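Raghavendra Arumugam
Posts

I want to write some posts about my dish rack, because a few people asked me after I mentioned it in May. It is a small repair story, nothing big.

The rack is black metal, with thin rods where the plates stand. I bought it used from a neighbor who was moving to Tiltava. The price was very fair, and he gave me the tray from his toaster also, which I did not need.

The problem was the feet. It had small rubber feet, and 2 of them were missing. When you put a heavy pan on one side, the whole rack was walking slowly to the sink. My wife called it the traveling rack.

First I tried tape. I folded a piece many times and put it under the corner. It held for one evening. Then the water came under it and the tape became soft like old bread.

Second try was hot glue. I do not use the glue gun often, so I practiced on a piece of cardboard first. I recommend this! My first drops were very ugly and had long strings, like cheese on a pizza.

A tip for the strings: when you finish one drop, make a small circle with the tip before you lift it. My colleague at Omoregie taught me this. It does not remove all the strings, but most of them.

I made the new feet in 2 layers. One thin layer, wait until it is cool, then a second one on top. If you make it all in one time, it goes flat and wide.

@kuvedura_home asked if the glue is safe near dishes. I only put it under the frame, where no plate or cup is touching. I would not put it on the rods. Also I wash this rack by hand now, with water that is not too hot.

Somebody said I should buy new feet from Tollell. I looked, and they sell them only in a big set with shipping. For me it was too much for a rack that I got so cheap.

After all this I cleared everything from the rack and put it on a dark cloth, so the table does not get scratches. The tape, the glue gun, the cardboard tray and the clear box are still out on the table too. I will put them away after dinner.
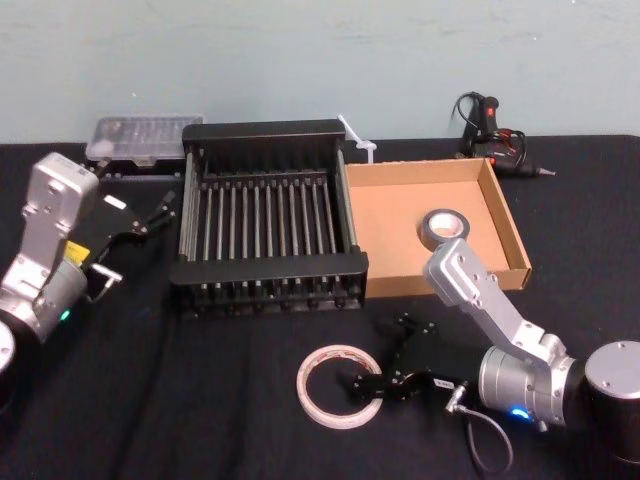 Next I want to do the same for the shoe shelf in the hallway, which is also not standing straight. If you have an idea for a floor that is not level, please write to me.

477 likes

This site uses cookies to remember your settings. Accept | Manage
Contact | © Raghavendra Arumugam | Back to top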